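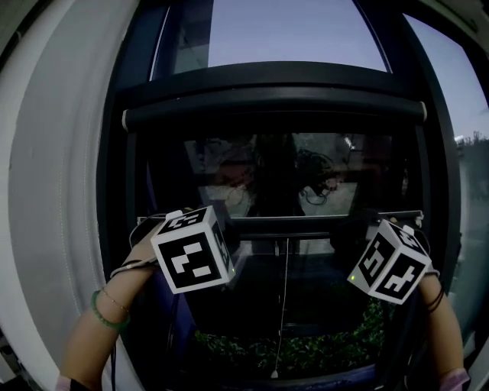
Last changed: January, version 7

Vakonik street noise notes

Text notes on traffic noise heard indoors, written by residents of Cordero and Praleck. Each entry covers one hour in one home.

Contents
500 entries in one CSV file, plus a short codebook. Homes on the Brustora bypass are in the same file, marked with B in the area column.

Columns
area, floor, hour, glazing, loudness, comment

Loudness runs from 0 (silent) to 9 (can't hold a conversation). It is a personal rating – no meters were used. Glazing is single, double or unknown. Comments are as typed, spelling included.

Known problems
Night hours are thin: only 48 entries fall between midnight and 5 a.m. Floor numbers in Praleck start at 0, in Cordero at 1. We have not fixed this. Blank loudness means the writer skipped it, so don't read it as 0.

Use
Free for any purpose with credit to Vakonik. Please don't try to match comments to addresses. Corrections go in the issue tracker – give the row number.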